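2025年7月31日

早上出门前把宣传册又翻了一遍,咖啡洒在封底上,正好盖住那行最小的字。擦干以后还能看清:“结果视衣物种类、摆放方式及环境而定。”这句话放在封底,封面上写的是“整理成功率98%”。我把封底折了个角,放进包里。

Casar的人把试用点设在Nedilitz,坐车过去要换一次。路上闷得很,车里冷气开得又太足,下车眼镜全是雾。地方倒不难找,门口没挂牌子,我敲门敲到第二遍才有人应。来开门的是Surachet Wannasri,负责演示,人很和气,一上来先问我吃过没有。我说吃过了,其实只喝了咖啡,还洒了一半。

要看的东西叫Tralleck,双臂的衣物整理套装,两只手臂,两副夹爪,加上他们的软件和每月的维护。Britt-Marie Magnusson从一月起就惦记它,先后给我转过好几次链接,每次都附一句“你去看看嘛”。她管钱,我管洗衣房,她觉得我不肯去看是怕被换掉。我跟她说我巴不得有人替我把球衣从筐里捡出来翻面,我怕的是花了钱以后,捡球衣的还是我,另外还多一台机器要伺候。

先记价钱,免得过几天又被他们绕进去。月租3,181,含软件和远程支持,不含夹爪的指尖。指尖算耗材,一套备件1,354,多久换一套,Surachet说“看使用强度”。我问按我们的强度呢,他问我们什么强度,我说每个周期要过手的衣服多得没人愿意数,湿的干的都有,有泥的也有。他说那要做一次现场评估。现场评估收不收费,他说要问一下。我在本子上写了个问号,圈起来。

演示的屋子不大,水泥地,磨得挺光,有条裂缝。后面立着白色的隔板,底下带轮子,插线板就搁在隔板脚边的地上,白线一圈一圈塞在后面。旁边一张灰沙发,布面的。我第一眼看的是沙发,因为我们洗衣房没有沙发。我们有一张铁台子,两辆推车,还有一台老是漏水的机器。宣传册里写“适应各种真实环境”,我问他能不能换张硬台面试试,他说今天的程序是按这个布置调好的,换了要重新调。要调多久?“不会太久。”又一个问号。

试的是一件红白相间的衣服,料子看着像我们常洗的那种球衣。我特意没让他叠好,揉成一团才算数,我们那里的衣服从来都是揉成一团来的。他倒也没反对,自己又揉了两下。
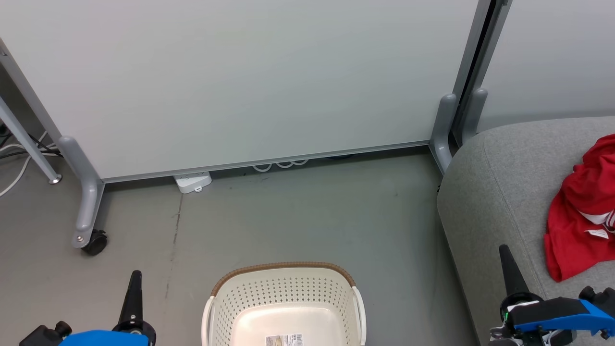
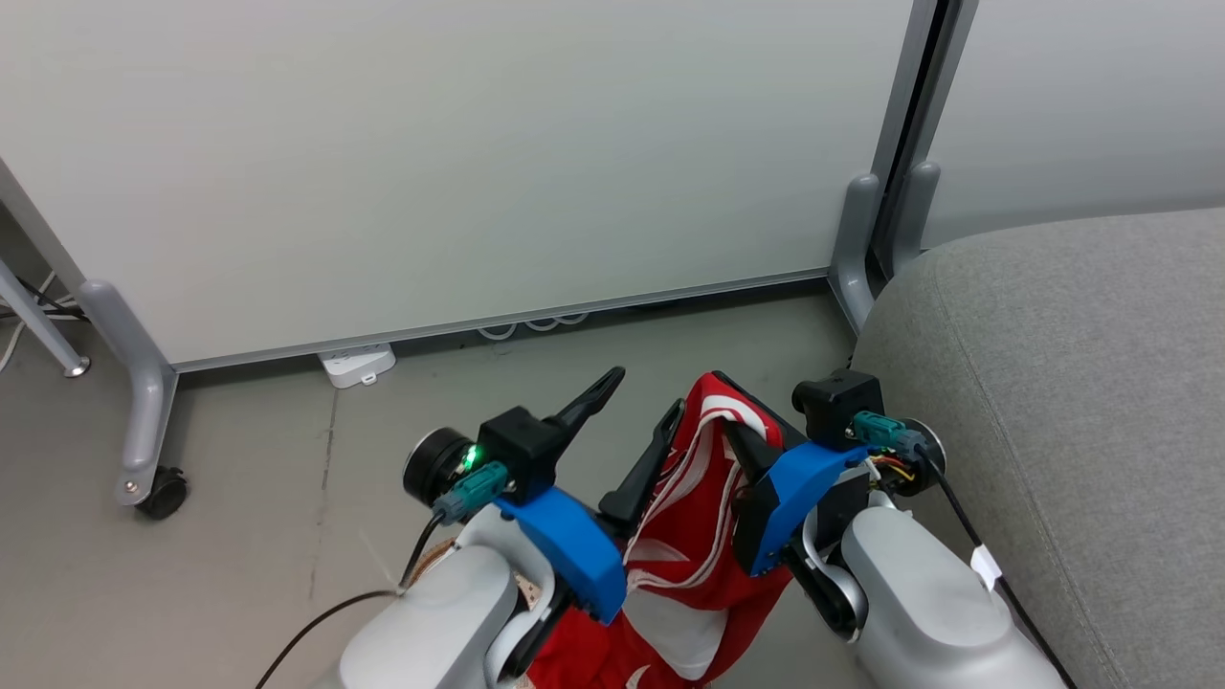 上一张:红衣服堆在沙发上,篮子里只有一张标签。下一张:衣服提在两副夹爪之间。

说实在的,夹爪捏布的样子比我想的细致。黑色的手指又尖又长,我本来以为会把布戳出洞来,或者勾出线头。我凑过去翻看了衣服的领口和下摆,没找到线头。这一条我愿意给它记上,虽然一件衣服捏一个上午,跟一件衣服捏一整年,是两回事。我们的球衣背后有烫印的号码,老的那批已经开始翘边,人手去揭都要小心。我问有没有拿烫印的料子试过,Surachet说应该没问题。“应该”两个字我也写下来了。

慢是真慢。我在心里跟着它的动作比划,它伸过去、合上、提起来,停一下,像在想事情。它停的时候我老想伸手帮忙。Surachet大概看出来了,笑着说很多客户都会有这个冲动。我问他速度能不能调快,他说可以,但成功率会受影响。那么98%是在哪个速度下测出来的?他翻手机翻了一会儿,说是“标准工况”。什么叫标准工况,他答应发邮件给我。

再有就是“成功”怎么算。我是这么问的:衣服从沙发到篮子里,里朝外,袖子缠着,算不算成功?他说进了篮子就算。我说那我家猫也能做到一部分。他没生气,说下一版会加翻面的功能。下一版什么时候?他说在计划里。我做这行做到现在,“在计划里”的东西听过不少,烘干机的自动清绒是在计划里的,供应商的新软件也是在计划里的,清绒现在还是我拿刷子刷。

中间它掉了一回衣服。掉了就掉了,我自己也掉,弯腰捡起来就是。问题是它掉了以后不去捡,两只手臂举在那里等人。Surachet过去把衣服放回沙发,点了两下平板,重新来。我问平时夜里没人的时候掉了怎么办,他说会发通知。发给谁?“发给您。”我想象了一下半夜手机响,爬起来,骑车去洗衣房,替一台每月3,181的机器捡一件球衣。这个我写在了本子的最上面,打算原话念给Britt-Marie听。

他们推荐的起步方案是每批50件。我问为什么是这个数,他说再多篮子就要换了,换篮子得有人在。也就是说还是要有人在。他又说那个人可以同时做别的事。我们洗衣房的人本来就在同时做别的事,这正是问题所在。

后来坐下来喝水,我把话题转到保养。他讲得比较实在,我反而听得进去了。手臂上的线要定期看接头松没松,夹爪里容易积绒毛,要拿软刷子清,不能用气枪吹。我问湿气呢,他停了一下,说他个人不建议放在洗衣机旁边。宣传册里可没有这句。我问能不能写进合同的使用条件里,他说他做不了主,会转给同事。到这里我有点替他难受,问什么都要转给同事,一个人守着一间屋子对付我这种人。他说还好,上一家来的是Sangkhawat,带了一整箱自己的毛巾来,比我难对付。我问他们后来租了没有,他说还在谈。还在谈。我把Sangkhawat的名字也记下来了,回头打听打听他们的毛巾最后怎么样了。

走之前我又看了一遍它抓衣服,这次站得远一点。远看比近看顺眼。近看老盯着指尖,心里发紧;远看就是两只手在不紧不慢地理东西,有点像我外婆,她也这么慢,不过她能一边理一边骂人,还知道哪只袖子破了要补。

回来的车上给Britt-Marie发了消息,写了删,删了又写,最后只发了“看了,回来说”。她马上回:“是不是很棒?”我没回。

晚上把账粗算了一遍。月租加指尖,再加我半夜骑车的工夫(这个她肯定不肯算),再加一块得腾出来的干燥地方。我们哪有干燥的地方,要么占掉储物间,要么占掉大家吃饭的角落。占吃饭的角落我不同意,占储物间的话,储物间里的东西放哪儿,又是一笔账。如果按他们说的每批那么多件,路上不掉,中间不停,勉强能省出一个人半天的活。省出来的半天,那个人要去换篮子。

我也不想一口咬死。要是他们肯拿到我们那里放一阵子,用我们的台子,我们的球衣,带泥的也来几件,我可以配合,记录我来做。但试用期不能收钱,掉了衣服谁捡也要写明白。指尖第一套得含在里面,这一条没有商量。还有“成功”两个字要重新写,翻过来的才算,缠着袖子的不算。

睡前收到Surachet的邮件,附件是“标准工况说明”,打开一看,跟宣传册是同一份文件,封底那行小字也在。另外他写了一句,说今天聊得很愉快,问我领口的线头检查是怎么做的,他想学一下。我打算明天回他,把检查的办法写清楚,顺便把圈起来的问号一个一个抄上去。

漏水的那台机器,修理的人又没来。明早得先打电话。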